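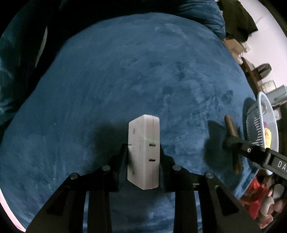 Informe de avance: comparación de pinzas manuales para la recogida de demostraciones
Proyecto Orgate
28 de noviembre de 2023

1. Estado general

El trabajo previsto para este periodo está hecho salvo la prueba de desgaste de las almohadillas, que pasa al siguiente. Se han comparado las 2 pinzas manuales que quedaron seleccionadas en mayo, la Brirska y la Lysenko, con la misma lista de tareas y los mismos operadores. En total se han grabado 2195 demostraciones válidas con 37 objetos domésticos.

2. Tareas y superficies

La primera parte se hizo sobre mesa rígida. A partir de la segunda se añadieron superficies blandas, entre ellas una manta azul de pelo corto, a petición del equipo de evaluación. La superficie blanda cambia bastante el agarre: el objeto se hunde al cerrar los dedos y las almohadillas rozan el tejido. En la mesa este efecto no aparece.

Entre los objetos hay adaptadores de corriente de plástico blanco. Los hemos mantenido en todas las series por tener caras lisas y esquinas redondeadas. El operador debe sujetarlos en vertical por los dos lados, con la cara estrecha hacia la cámara.

3. Resultados

Con la Brirska los agarres de objetos rígidos son más repetibles. Las almohadillas estriadas sujetan bien el plástico liso y el cierre es simétrico. Su punto débil son las piezas finas, que a veces giran al levantarlas.

La Lysenko funciona mejor con piezas alargadas y con tejidos. Pesa más y los operadores se quejan de la muñeca en sesiones largas. También hubo que reapretar los tornillos de un brazo durante las pruebas.

En las tareas a dos manos la dificultad principal es de cámara. Con la óptica gran angular los bordes de la superficie salen muy curvados y los objetos laterales se deforman, lo que complica el etiquetado. El programa de Trendeck corrige la distorsión, pero pierde parte del margen derecho, justo donde suele entrar la segunda pinza. Seguimos usando la grabación sin corregir como original.

4. Incidencias

Se descartaron 6 sesiones completas por desincronización entre las dos cámaras. El fallo estaba en el controlador y se resolvió con una actualización. No ha vuelto a ocurrir.

Las sombras de las pinzas sobre el tejido afectan a la segmentación automática. Se revisan a mano, con el retraso correspondiente.

5. Próximo periodo

Prueba de desgaste de almohadillas en ambas pinzas.
Repetición de las tareas con objetos finos usando un segundo tipo de almohadilla.
Entrega del conjunto etiquetado, con las sesiones sobre superficie blanda en carpeta separada.

El gasto está dentro de lo aprobado. Solicitamos trasladar al próximo periodo la partida de almohadillas, que no se ha consumido.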